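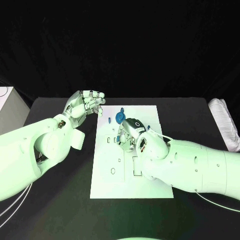
六月,灰桌子,白板子,蓝的圆件。后面是黑帘子。

又是快十一点才坐下来写。手酸,字难看,随便了。

早上先是钥匙。Mimholm 那边换了锁芯,没人跟我说,站在走廊里给 Lieselotte 打电话,第一遍不接,第二遍接了,嘴里在嚼东西。她说钥匙在 Malte 那儿。Malte 还在电车上。等。走廊那个自动售货机只剩番茄汤和一种没听过的苏打水,买了汤,太咸,喝了一半倒掉。杯子漏,袖口一块红,到现在没洗,明天记得泡上。

进去先擦桌子。深灰的桌面,好处是不反光,坏处是什么灰都看得见,一根白线头都像粉笔画的。擦了一遍,干了有水印,又擦一遍,用干布。Malte 说别擦了,他说得轻松,上次板子底下垫了一粒砂,四角怎么压都晃,折腾我一上午,他不在。

黑帘子也重新拉了一遍。右边总往下滑,褶子堆一块儿,我想把它抻平,Malte 说有褶没关系,看着还软和。就留着了。帘子有股仓库味,像旧书包。跟 Stüber 借的,说好月底还,押金 70 欧,收据我夹在这本本子哪一页了,翻了半天没翻到。再找。

然后是板子。白的那块长方的,放中间。说是中间,其实为这个又争了一阵。我要往自己这边挪一点,弯腰久了后背受不了,Malte 要正中间,他那个人看东西不居中就浑身痒。最后差不多在中间,谁也不算赢。我在心里记了一笔。

上午主要是试摆。哪块放哪,先放哪个后放哪个,挪来挪去。蓝的圆件我一直觉得该最后放,因为它显眼,一上去别的就都没人看了。Sherif 中午过来,站着看了两分钟,说为什么不先放它,别的围着它来就好了。我当时嘴上说不行,他走了以后我试了一下。行的。很行。气人。

所以下午就从蓝的开始。板子上半截靠中间,那一片最难弄,地方窄,旁边东西挨得近,动一个碰一个。慢慢来还好,一急就歪。歪一点点也难受,白底子上什么都藏不住。我现在闭上眼睛还是一片白,中间一个蓝的圆。

午饭:面包,奶酪,一个梨。梨是 Wilma 给的,她院子里那棵还早着呢,这个是市场买的,她非说跟她家的一个味。吃的时候汁滴在笔记上,14 号那页糊了,还好能认。

对了笔记。得换个写法。现在是随手写,写完自己都看不懂。今天看昨天的,有一行就三个字,“往左些”。什么往左些?板子?圆件?还是我?问 Malte,他说是我写的他怎么知道。也对。以后每条都写清楚是哪样东西、往哪边、挪完了再写一遍。明天去买那种带格子的本子,这本空白的写着写着就往上飘。铅笔也要,这支只剩一小截,捏着手指头疼。

下午两点多停了一次。Lieselotte 来拿箱子,开门,风一灌,帘子鼓起来,我整个人扑过去按板子,膝盖磕桌腿上,青了。她说哎呀。就一句哎呀。箱子还拿错了,拿成了 Stotov 寄来的那只,里面全是垫片和泡沫,她扛到楼下才发现,又扛上来。我没笑。笑了一点。

Stotov 那只箱子顺便理了。早该理。垫片按厚薄分了,薄的装信封,厚的装果酱罐子,罐子没洗干净,有点粘,算了先装着。说明书有三种语言,没有一种我能顺顺当当看完。最底下居然有一包螺丝,找了两个礼拜的那包!我还跟人家写信说少发了,口气还挺冲的。得写信道歉。今天不想写。明天也不太想。

Sherif 又发消息问进度,说 Pralum 那边想早点看到样子。样子有什么好看的,板子白的,东西还没摆齐,看了又要提意见。我回他说下礼拜。他回了个大拇指。我最烦大拇指,不知道是好还是知道了还是随你便。Malte 说就是好。Malte 什么都觉得是好。

灯的事也说说。照下来有一点发绿,白的东西看着都像生过病。上午我以为是我眼睛累,拿白纸对着窗户看,再拿回来看,确实绿。Malte 看了半天说有一点。亮的地方又太亮,边上都化掉了。想换灯管,Rosemarie 管钱,要填单子,单子要写用途,我写了“白的要白”,她打电话来问什么意思。跟她讲了十分钟,讲到后来我自己也觉得挺可笑。她说行,批了,但是灯管要等。等就等吧。先这么绿着。

她顺便问我还缺什么。我说缺一把不转的凳子。真的,现在这把一坐就转,手上正拿着小东西呢,屁股先走了。她说凳子是另一张单子。好吧。

三点到五点最顺。不说话,收音机也关了,只听见楼下有人在锯什么。那两个钟头很舒服,说不上为什么。一样东西放下去,看看,不对,拿起来,再放。没有人催。Malte 在旁边也不出声,他安静的时候是个很好的搭档,要写下来,免的我老记他的坏。

五点多他先走,接孩子。走之前问我要不要把板子收起来,我说不收,盖块布。收了明天又要居中,又要吵。找布,找不到干净的,最后拿我自己的围巾盖的,蓝灰那条。明天要是冷就倒霉了。

回来的路上去了趟超市,忘了买鸡蛋,买了鸡蛋以外的所有东西。38 路人挤人,一个小孩把贴纸贴在我包上,一只恐龙,没撕。挺好看。

到家发现妈打过两个电话。回过去,她问我这几天都在忙什么,我说在一块白板子上放东西。她停了一会儿说,放什么?我说零件,有一个是蓝的,圆的。她说哦。然后讲舅舅的牙,讲了好久。舅舅那颗牙要拔,他不肯,已经肿了,还去吃排骨。我一边听一边把面煮过头了,烂成一锅,也吃了,放了很多醋。

晚上想了一下蓝圆件的事。Sherif 说得对,这个要承认,本子上承认一下就行,当面不说。先把大家都会看的那个定住,剩下的跟着走。收拾屋子也一样的吧,先把床铺了,其它的再乱也像样。我这个屋子现在床也没铺。椅子上那堆衣服从上礼拜就在了,洗过的和没洗过的混在一起,闻了半天闻不出来,全部重洗。洗衣粉又见底。写进单子。

明天的:
钥匙自己配一把,别再等电车上的人
格子本,铅笔,洗衣粉,鸡蛋鸡蛋鸡蛋
袖子泡上(现在就去)
桌子右边那条腿垫一下,用 Stotov 的薄垫片正好
帘子右边加两个夹子
给 Stotov 写道歉信,短一点
押金收据
Wilma 的盘子还她,在我这儿快一个月了
问 Rosemarie 凳子的单子长什么样

还有,板子左上角那边我还没想好。空一点好还是满一点好。Malte 说满,我现在偏空。上午觉得满好,下午觉得空好,可能只是累了。明天早上第一眼看过去再定,在改来改去就没个头了。

膝盖那块青变紫了,按一下疼,又老想去按。

楼上又开始挪家具,这个点。挪吧。他们大概也在找正中间。

袖子忘了,起来泡。泡好了。水有点红。关灯。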